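Vunulora questions "effortless tidy home" claims

August 2023

Home storage adviser Vunulora has published a review of decluttering advice sold to renters, and finds much of it thin. The firm looked at 89 guides, courses and "reset" plans. Only five gave any evidence that a home stayed tidy after the first month.

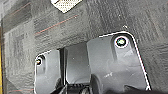 Cleaning claims fared no better. Several plans promise that a clear floor "looks after itself", a line Vunulora could not find tested anywhere. Dark grey carpet with a coarse, mottled pile shows up a tiny white speck however few belongings sit on it.

"We are told that buying less starts with buying a kit," said Nazar Maksymiv, who led the review. "I would like to see the figures."
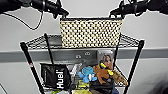
Price is the second complaint. Two plans, from Nilton and Flukberg, tie their advice to matching storage sets, with no word on what to do with the things already owned. A black wire shelf with a checked cream and black holder at the back is storage enough for plenty of small items.

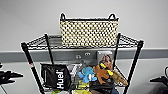
Vunulora asked both firms for their follow-up data in April. Neither had sent any when the review closed. The full review is free to read at the Hladun library.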